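How Do You Fold a T-Shirt?

A T-shirt is an odd shape. It has a wide body, two short sleeves that stick out, and a hole for your neck. Shapes like that are hard to stack. Folding turns the shirt into a rectangle, and rectangles stack well.

Start with a flat place that is bigger than the shirt. A table is good. So is a bed, if the blanket is pulled smooth. Spread the shirt out and push the big wrinkles toward the edges with your hands.

Now fold one side in toward the middle. Look at the edge you just made. It should be long and straight. Do the same on the other side, and tuck the sleeves in so they don't poke out. Last, bring the bottom hem up to the neck.

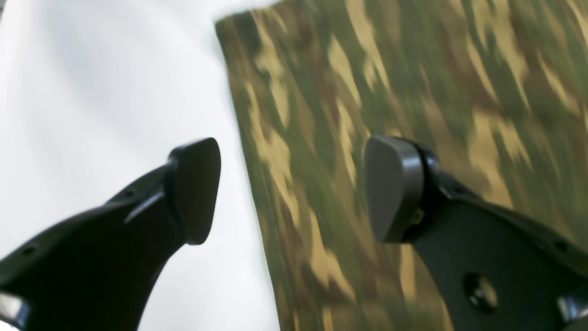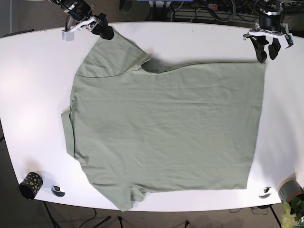 Second picture: a green T-shirt partly folded on a white table. One side has a straight edge.

Cotton shirts crease easily. The threads bend where the cloth is pressed, and they stay bent for a while. That is why a shirt left in a heap comes out covered in wrinkles. A folded shirt has creases too, but only a few, and they are in neat lines.

Try it at home: Fold one shirt and measure it. If your stack is 13 inches wide and the drawer is 28 inches wide, you can fit two stacks side by side.

New word: A hem is an edge of cloth that has been turned over and sewn down.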